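**Trumis presenta Keroria, un método para medir la transferencia de políticas de manipulación entrenadas solo en simulación**

Agosto. El laboratorio Trumis publica los resultados de Keroria, un procedimiento de evaluación para políticas de agarre aprendidas íntegramente en entornos renderizados. El trabajo se ha desarrollado con el grupo de percepción de Iordache y aborda un problema conocido: la tasa de éxito en simulación predice mal el comportamiento del brazo real cuando cambian los objetos, las texturas o el mobiliario.

Keroria genera variantes de una misma tarea a partir de una escena base y ordena las políticas según la degradación que sufren entre variantes. El conjunto publicado consta de 4.000 escenas interiores, de las que 3.000 se destinan a entrenamiento y el resto a validación y prueba.

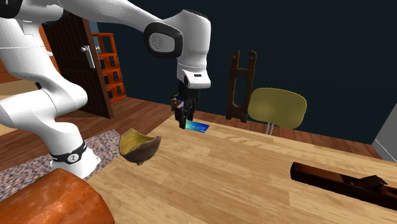
La aleatorización de objetos se realiza por categorías geométricas y no por clase semántica. El muestreador combina piezas planas, cuerpos alargados y recipientes de contorno irregular, con independencia de que la combinación sea verosímil en una vivienda. En la escena reproducida, la pinza negra desciende junto a una tarjeta delgada de tonos turquesa y azul apoyada sobre la mesa, que comparte superficie con un recipiente roto y una herramienta de madera similar a un cepillo de carpintero. Los objetos planos constituyen la categoría más exigente, dado el escaso margen vertical disponible para los dedos.

Las políticas se compararon en 1.475 episodios sobre brazo físico, realizados en las instalaciones de Grostosura. La clasificación obtenida con Keroria coincidió con la del banco real en todas las categorías salvo la de objetos planos, en la que dos políticas intercambiaron posiciones. Cada evaluación completa requiere unos 10 minutos de cómputo por política.

El método no modela deformaciones ni contacto con líquidos. Ambas extensiones quedan fuera de esta versión.

El código, las escenas y los registros de los episodios físicos están disponibles en el repositorio de Trumis, bajo licencia de uso para investigación.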